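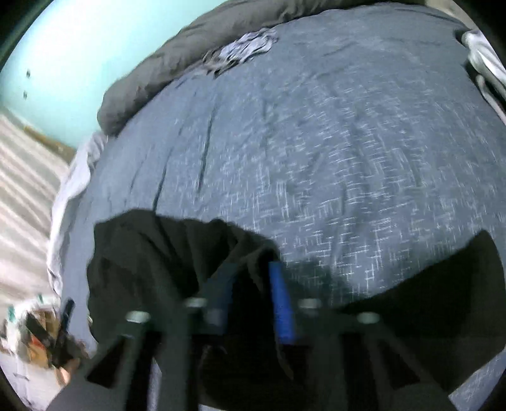 Wurkivgate is a word list of household and clothing terms, collected for people who write store listings and sewing guides. It holds 1,500 entries in two plain text files, one for nouns and one for verbs. An entry gives the word, a short meaning and a sample phrase. Under "drape", for instance, the phrase is "black fabric draped over a bed", and the same phrase turns up again under "fabric". Duplicates like that are left in on purpose.

Share (2)

Sources

Most entries came from the Itimel glossary, with spelling changed to American. The Lovell list filled in bedding words - coverlet, bedspread, sham - that Itimel skips. Last updated 30 May 2019.
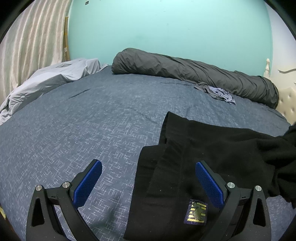 Words for knit goods are thin. Roughly 30 were dropped in August of the year before when their meanings could not be checked, and they have not been put back. Lines starting with # are notes and should be skipped when loading. Tabs separate the fields.

2 comments

boonyarit: "Selvage" is in the noun file under both spellings. Is one meant to point to the other?

tealhem: Loads fine in a spreadsheet if you set the separator to tab first. Would like more on collars.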